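Counseling Room Safety Checklist — Cliltudlow Wellness Center
Completed by Sotiris Tsolakis, 10/12/2021

Go through every item before the first client arrives. Mark OK, Fix or N/A and write a comment for anything marked Fix.

1. Entrance and waiting area
Door opens fully from inside: OK
Crisis line card at eye level: Fix. Card is behind the coat rack. Move it.
Chairs have a clear path to the exit: OK
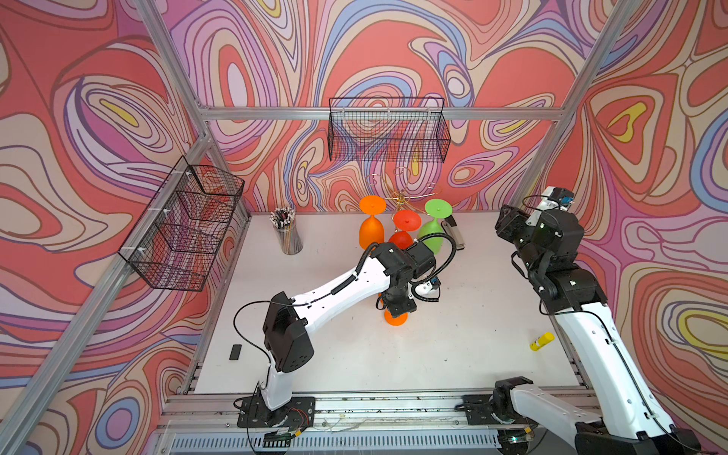 White tabletop and patterned walls, with wire baskets on the walls.

2. Session rooms
Counselor's chair nearest the door: Fix in room 2. Turned around again after the April group.
Panic button tested: OK. The front desk answered in 17 seconds.
Window limiters in place: OK
Cords on blinds tied up high: Fix. Left blind in the Urnari room hangs low.

Comment on noise: clients who come for panic attacks have told us the hallway door slams.

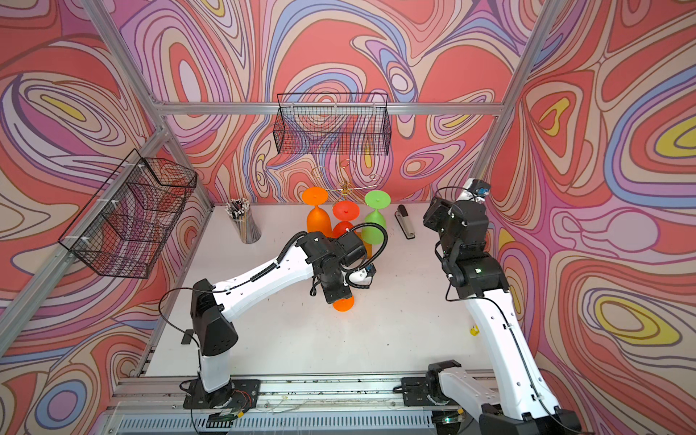
A soft closer has been ordered from Economou. Until it is fitted, staff should close the door by hand — and please leave the wedge out, as it is a fire door.

3. Calm-down space
Lamp works on low setting: OK
Weighted blankets checked for torn seams: Fix. 8 checked, one removed.
Breathing exercise sheets stocked: OK
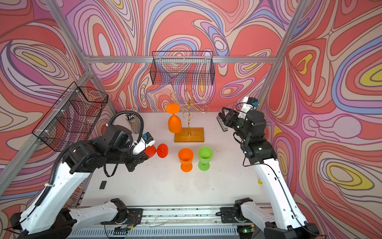
4. Records and medication
File cabinet locked: OK
Client files counted against the Ernomeo list: OK. 1,566 on both.
No medication left in desk drawers: OK
Sign-out sheet filled in: Fix. Two lines have no initials. 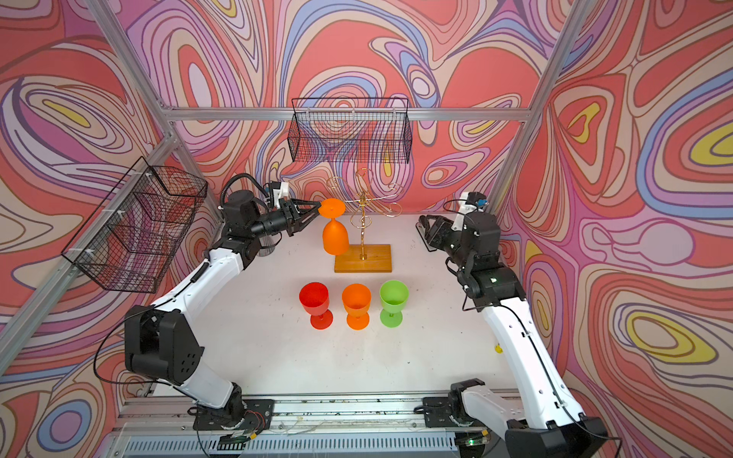

Black wire mesh baskets on the metal frame.

5. Staff
Everyone knows who is on call: OK
Lone worker check-in done at closing: Fix. Missed twice — raise at team meeting.

Open items go back to Sotiris with initials next to each one.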